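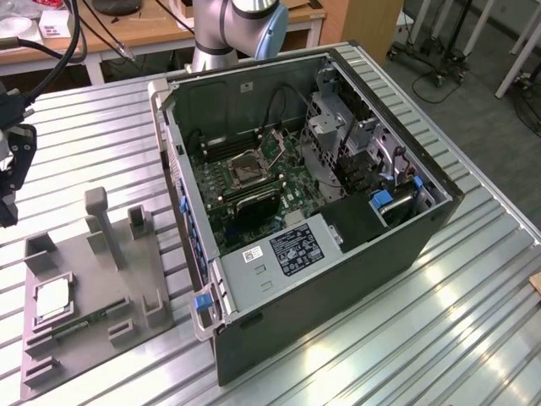

Bench 2, tower with side panel removed, fixture plate to the left.

Clinent Workshop Services
Bench Inspection Checklist: Open Desktop Towers, Processor and Memory Stage
Location: Prukow workshop
Date of inspection: December 13, 2025
Inspector: Vitalii Boiko
Reviewed by: Dong-geon Gil
Job reference: 799

This checklist must be completed before any processor or memory module is installed in a customer tower. Each item is marked Pass, Fail, Follow-up or Not Checked. Comments are required for every Follow-up and every Fail. The form is kept with the job sheet until the tower is returned.

Section A. Power and grounding

A1. Power cord disconnected at the wall and at the unit: Pass
A2. Power button held down after disconnection to discharge the supply: Pass
A3. Grounding point tested this month: Pass
A4. Wrist strap tested before use: Follow-up
Comment: The strap passed, but the tester log had no entry for the previous shift. The shift lead is asked to confirm in writing whether the test was done.
A5. Power supply label legible and not covered: Pass
Comment: The label and the barcode sticker are both in place. Labels must not be removed for cleaning.

Section B. Work surface

B1. Case laid on its side, interior facing up: Pass
B2. Case stable and does not rock when pressed at the corners: Pass
B3. Table surface free of loose screws and metal chips: Pass
Comment: The table has a ridged aluminum top, and small screws will settle in the channels. Run a magnetic pickup along the channels at the start and end of each job.
B4. Cables on the floor clear of the walking route: Follow-up
Comment: Black cables cross the gray floor near the wheeled stand. They should be covered or rerouted before the next inspection. The same comment was made in June.
B5. Side bench tidy: Follow-up
Comment: A white cable hangs over the edge of the wooden bench. Coil it and put it away.

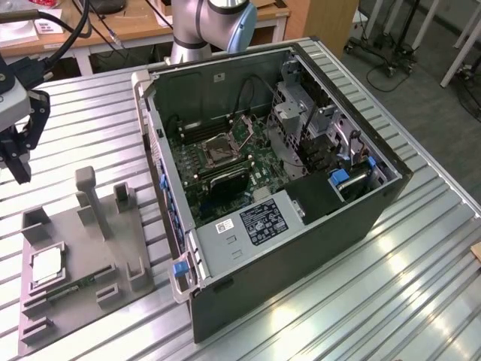
Reading time: 2 minutes

Section C. Parts waiting to be installed

C1. Processor kept in its own recess on the fixture: Pass
Comment: The chip sits in the square pocket with its heat spreader in place. Parts may not be laid directly on the table at any time.
C2. Memory module held in a slot: Pass
Comment: One green module is in its long slot on the tray. Staff are reminded to hold modules by the ends and keep fingers off the contacts.
C3. Fixture close enough to the case to avoid carrying parts across the room: Pass
C4. Part numbers checked against the job sheet: Pass
C5. Spare parts returned to Baumgartner stock cabinet: Not Checked
Comment: The cabinet was locked at the time of inspection. To be checked by the reviewer.

Section D. Inside the case

D1. Loose cables held back from the board: Follow-up
Comment: Two black cables loop down toward the motherboard from the upper rear wall. Secure them before the cover goes back on.
D2. Drive cage latches undamaged: Pass
D3. Blue release tabs present and moving freely: Pass
D4. Dust removed from the power supply openings: Pass
Comment: Use the hand blower only. Compressed air from the shop line is not permitted inside a case.

Section E. Socket and memory slots

E1. Retention frame fully open before the processor is brought to the board: Pass
E2. Socket contacts inspected under magnification for bent pins and debris: Pass
Comment: An open socket must not be left unattended without its cover. The contacts cannot be repaired at Prukow, and a damaged board has to be sent to Grakdale at the workshop's expense.

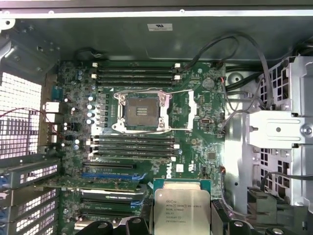

E3. Load levers clear of nearby parts through their full travel: Pass
E4. White end clips on the memory slots unbroken: Pass
E5. Coin-cell battery seated in its holder: Pass
E6. Processor orientation confirmed against the socket notches before lowering: Pass
Comment: The processor is to be lowered straight down and released without pressure. If it does not sit flat, lift it out and inspect the contacts again.

Result

Released for installation, subject to D1 being closed first. Items A4, B4 and B5 are to be closed within 17 days. Item C5 remains with the reviewer.

Signed: V. Boiko
Countersigned: D. Gil, pending C5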